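Ruppert finger set, four months in

I bought the Ruppert fingers in December, told myself I'd write them up in a week, and here we are. I run a two-arm setup that does laundry jobs, mostly picking up soft things and putting them into other things, and I'd been on the stock Witmont fingers since the start. Shaohua Bai kept telling me the Rupperts were worth the swap. He was mostly right, which he will enjoy reading.

Quick background so you know where I'm coming from. I'm not a hardware person. I write the task code and collect the demos, and I change parts when something annoys me enough. So this is a user's review and you won't get a force curve out of me (Shaohua has one, ask him nicely).

What you get

Two pairs of fingers, a bag of screws, a little hex key that I lost on the first day, and a card with a link to the manual. The manual is fine. It skips the part where you have to re-zero the grip after mounting, and I spent a whole evening wondering why the left hand thought it was closed when it was wide open. Re-zero first, people! It's in the controller menu under Tools, on the second page.

Fitting them took me 40 minutes for both arms, and most of that was the screws. They're tiny and the holes are deep, and if you drop one you may as well say goodbye to it.

Picking up cloth

The reason you'd buy these is the taper. The Witmonts are blunt, and on a towel lying flat they tend to push a wrinkle along ahead of them and then close on nothing. The Rupperts get under the wrinkle. I ran 1000 picks with each set, same towels, same table, same code, and the blunt fingers missed way more of the flat ones. On towels that were already bunched up there was hardly any difference, so if your cloth always comes to you in a heap, save your money.

Thin shirts are still hard. The tips will sometimes grab the shirt and whatever is under it, and then you're lifting two things and the code only knows about one. I got around it by closing slower for the last little bit. It costs time but I'll take it.

Baskets and rims

This surprised me. I expected skinny tips to be worse on a basket rim, and for the first few days they were, with a lot of slipping when both arms lifted together. Then I moved the grasp point down so more of the finger sat against the wall and it got much better. A full basket is still more than I'd trust them with. Half full, no problem.

One gripe: the tips find holes. If your basket has perforated sides, a tip can poke in at an angle and hang up when you try to let go. I open wider now and back straight out before moving sideways.

Wear

I'm at 3635 cycles on the left pair and 2902 on the right (my left arm does more of the reaching). The left tips have gone a bit shiny at the ends and grip slick fabric slightly worse than they used to. The right ones feel the same as new. I'd plan on replacing a hard-working pair about once a year, but that's a guess.

The camera question

A few people on the Millside board asked whether the longer fingers block the head camera. With my mount, no. I park both arms low with the tips up between tasks, and there's still a good clear gap between them for a basket on the floor.

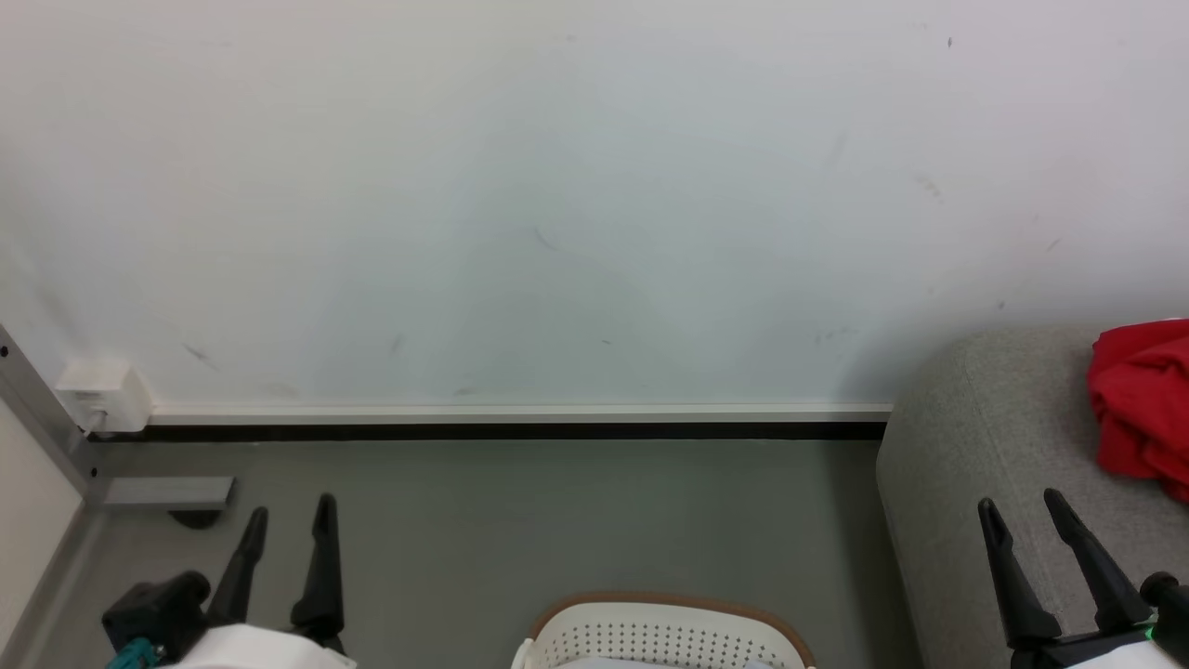
Compared with the Jalcombe soft grips

I had a set of the Jalcombe soft ones on loan for 3 weeks, so a few words on those too. They're lovely on anything squishy and they forgive bad aim, which my code has plenty of. But they're wide, and getting one down into a narrow basket next to a pile of clothes was a pain. They also picked up lint like you wouldn't believe – I was wiping them every morning. If I did plush toys all day I'd go Jalcombe. For towels and shirts I went back to the Rupperts and was glad to.

Price and whether I'd buy again

They cost more than the Witmont spares and less than the Jalcombes. I'd buy them again for flat cloth, and I already have a spare left pair in the drawer. I'd like longer screws, a second hex key, and one line in the manual about re-zeroing.

Four stars. If anyone has tried sticking rubber tape on the tips for slick fabric, please tell me which kind, the one I used peeled off by lunch.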